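How a Train Knows the Track Ahead Is Clear

A railroad line is divided into lengths called blocks. The rule is simple: one train in one block at a time. On the line between Trirkport and Hurby, the longest block measures 787 yards and the shortest measures 245.

Each block has a track circuit. A small electric current flows along one rail, through a relay, and back along the other rail. A relay is a switch worked by electricity. While current reaches it, the signal can show green. 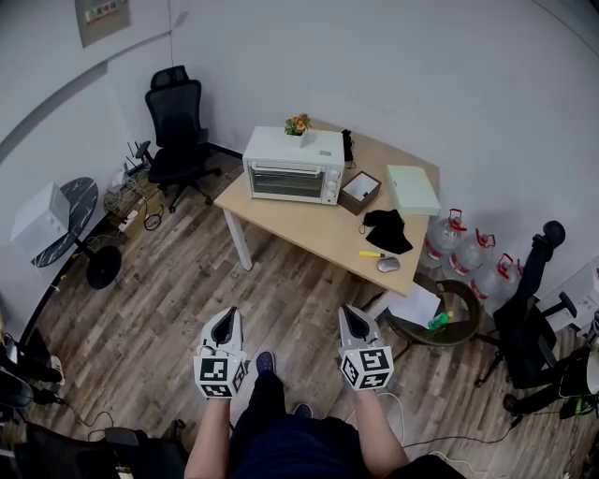 A toaster oven and a potted plant on a desk.

When a train enters the block, its metal wheels and axles join the two rails. The current takes this shorter path and no longer reaches the relay. The relay drops, and the signal turns red. A broken rail or a dead battery also stops the current, so the signal turns red then too. Engineers call this "fail-safe."
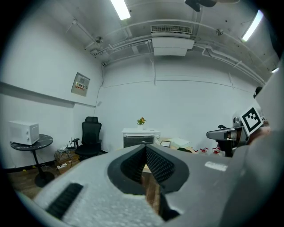

A light gray hand-held gripper, seen up close.

A yellow signal means the next signal may be red. The driver must slow down early. A freight train with 100 cars cannot stop in 200 yards, even with its brakes fully on.

Words to know
Block: a length of track with a signal at its entrance.
Axle: the bar that joins two wheels.
Relay: a switch worked by electricity.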